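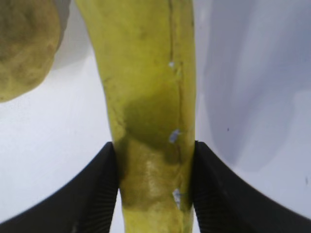

Kitchen and pantry tips from the robot open day

In July I visited the open day at the Narnwood workshop, where Tesari and Sukano showed robot arms doing small house jobs. I wrote down what can be useful also at home.

1. Hold long produce near the narrow end, with light pressure. The skin marks easily, and you will see the mark only the next day. A cloth between tool and skin helps.

2. Check for soft places before you store. Turn each piece once in good light. What has a dark patch goes to the front of the shelf and is cooked first. I give it 2 days.

3. Hang a cloth bag when you want to look at it properly. A small metal hook at the top center is enough, and both handles stay free. Look at the seams first, then at the bottom corners.

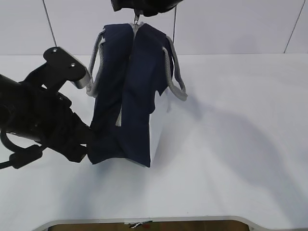
4. Support a soft bag from two places. A bag with no stiff bottom folds when you hold only one side. At the demonstration one gripper was at the side of the navy bag and the other at the top edge, near the zipper. At home, use one hand for each, and let the handles hang.
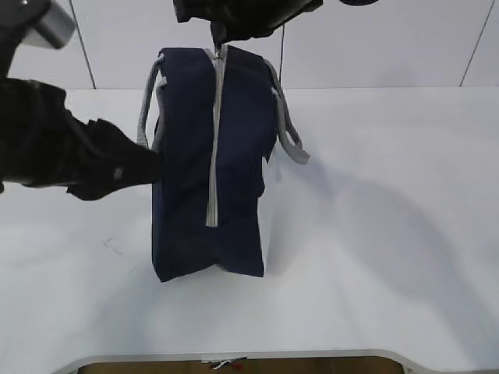 Narnwood Home Skills Club, Kitchen and Storage Group

Members asked me about prices. The hook we sell at the club table costs 4,000 in the Cele catalog for a full box, or 2,000 for the half box, and we share the boxes between us. Please write your name on the list beside the door before the next meeting. The tips about washing cloth bags are on the page for August.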